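Salian wood-look table: review after a winter of use

I bought the Salian in the 48-inch length to replace a painted table that had started to flake at the corners. It came from Pumance, who list it in a pale tan finish and two darker ones. I went for the pale one.
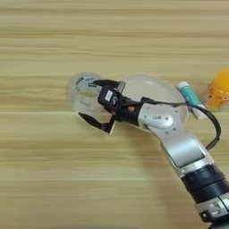
The grain is what sold it to me. It runs lengthways in long streaks, cream in some places and brown in others, with one darker brown streak that is hard to miss. If you want an even colour all over, choose something else. The photos on the Pumance site are a bit flatter and yellower than mine, and the dark streak on your table may be wider or narrower than the one on mine. There was no way to pick a board when ordering. I asked.

Delivery to Dokurdale took 21 days. The top came in one box and the legs in another, and both were well wrapped. There was a dent in the cardboard at one end but no damage inside.

Putting it together

Four legs, two rails and a bag of bolts. The instructions are drawings only and the third one is wrong, or at least it was in my copy, as it shows the short rail where the long one goes. Lay everything out first and it is obvious. An Allen key is supplied, though I used my own with a longer handle. It took me most of a morning, including a break to find a blanket to lay the top on while I fixed the legs. One person can do it up to the point where it needs turning over. Get help for that.

Go round the bolts again after a month. Two of mine had worked a little loose and the table had a slight wobble, which went once they were tight.

Daily use

We eat at it, and in between it gets used for post, sewing and the odd repair job. The surface is smooth and wipes down with a damp cloth. Crumbs can be hard to see against the streaks, so I tend to wipe it whether it looks as if it needs it or not.

There are thin pale lines across the top. They don't bother me, but anyone fussy about a perfect surface should know that a light colour doesn't hide everything. Light marks catch your eye on the darker bands and disappear on the cream ones.

Hot mugs go on coasters. I put a warm plate straight down once in January and it left nothing behind, but I wouldn't try it with a pan. Pumance suggest a coat of oil every so often. I have done it once, using the Drestton clear oil, and it deepened the brown slightly. Leave it overnight before putting anything down, as it was still tacky at bedtime.

Clear glasses and plastic cups don't stand out well on it. I have knocked over two so far. A plain mat sorts that out.

Complaints

The feet are bare at the bottom and will scratch a hard floor, so buy felt pads. The spare bolts are a different length from the ones supplied for the job. And the Pumance help line kept me waiting for 29 minutes to answer a question about oil.

I would buy it again, in the same finish, and probably a size longer.

1,231 views | 48 shares
Contact us | Copyright Household Reviews | Back to top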